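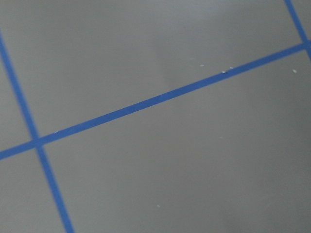
*Bimton, April*

**Marking tape** is adhesive tape used to show lines, borders and areas on a floor, table or other flat surface. It is sold in narrow rolls in plain colours, most often yellow, blue, red, green and white, and is used in sports halls, warehouses, theatres, schools and workshops. It differs from parcel tape in that it is meant to be seen, and in most cases to be taken up again later.

## Materials

Most floor tapes have a backing of soft PVC, which stretches a little and can be eased round a curve. Paper-backed tapes tear by hand and come away cleanly, but wear through quickly under shoes or wheels. Cloth tapes are stronger and less shiny, and are common on stages, where glare from the lights is a nuisance.

The glue is usually rubber-based or acrylic. Rubber glues grip at once and suit short jobs. Acrylic glues take longer to reach full strength and stand up better to sunlight and cleaning fluids. A tape that has been down for years may leave its glue behind when the backing is pulled away.

## Laying a grid

Grids are harder to lay than single lines, as a small error at one corner grows across the surface. The usual method is to fix two base lines at right angles and measure everything from those. The right angle can be checked with the 3-4-5 rule: three units along one line, four along the other, and five between the two ends.

The surface is swept and wiped first. Tape is then unrolled a short length at a time and pressed down without pulling. Stretched PVC tends to shrink back over the following days — this is the main cause of gaps at the ends of long lines. Where two lines cross, one strip may simply run over the other, or the upper strip may be cut on either side of the crossing to keep the surface level.

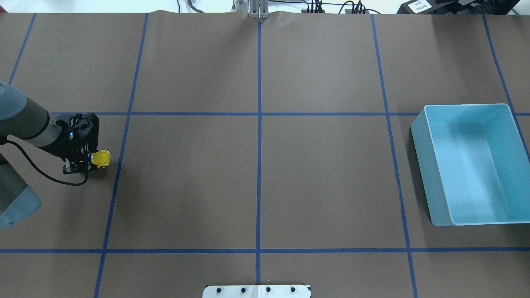 Spacing can be given between the centres of the strips or between their inner edges. The two are often confused. On a grid with wide tape the difference is large enough to matter, and plans normally state which is meant.

## Colour

Many countries have rules or guidance on colours for safety markings in places of work, and striped tapes are widely used for hazards. Outside those uses there is little agreement. Sports halls give each game its own colour so that several courts can share one floor. Theatres use colours to tell apart the sets of different scenes, with short crosses or corners in place of full lines.

## The Bimton hall survey

The Bimton hall survey looked at temporary markings in public buildings in and near the town. It was led by Elvira Agudelo and covered 73 halls, with 626 separate lines recorded. Of these, 269 were damaged along at least one edge. Lifting was most common near doorways and under stacked chairs.

Part of the survey compared two tapes, Olidex and Flevum, laid side by side in the Escobar rooms for 20 weeks. Olidex kept its colour better. Flevum was easier to remove, though it picked up more dirt along its edges. Both failed early on a patch of newly varnished boards.
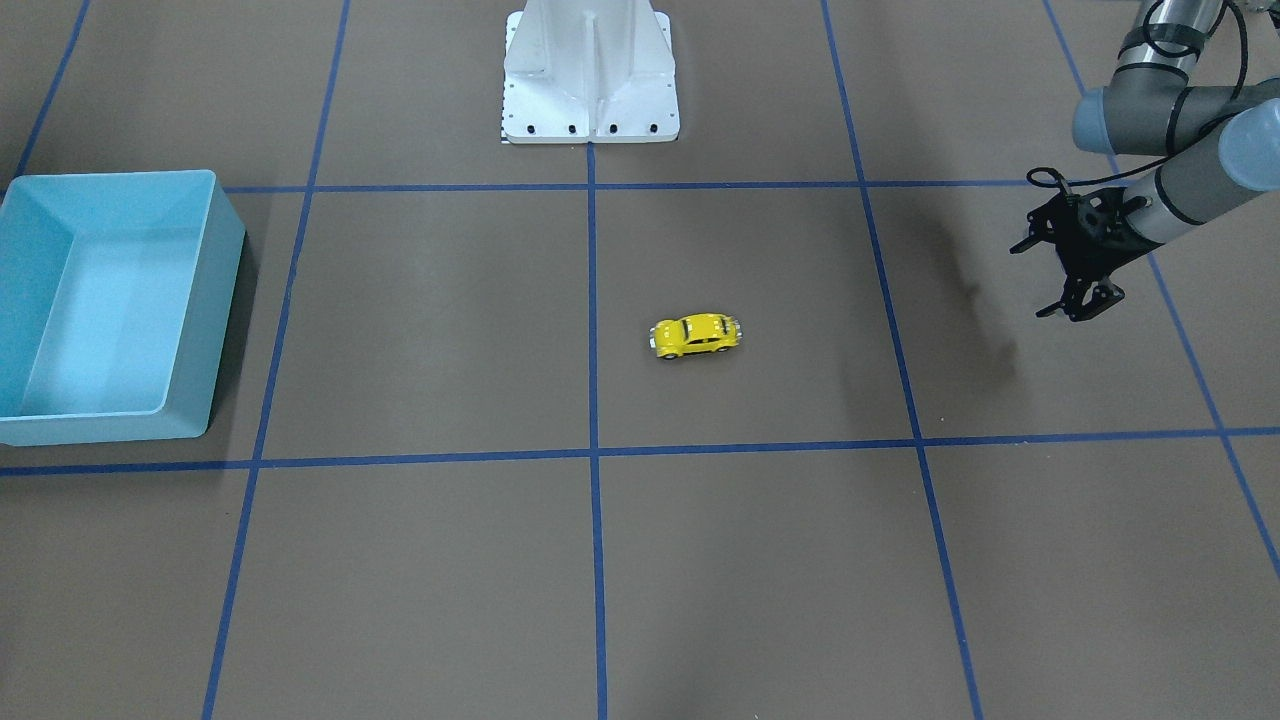

The survey recommended leaving fresh varnish to harden fully before any tape is put down, and replacing a damaged strip along its whole length. Short patches were found to lift sooner than the strips they mended.

## Removal

Tape comes up most cleanly when pulled slowly and folded back low over itself. Gentle warmth from a hair dryer softens old glue. What remains can be rubbed off with white spirit on sealed concrete, but this can dull some varnishes and should be tried on a hidden spot first. Scrapers are used on tile and stone — on wood they tend to leave marks.

## See also

- Chalk line
- Masking tape
- Court markings
- Spike marks (theatre)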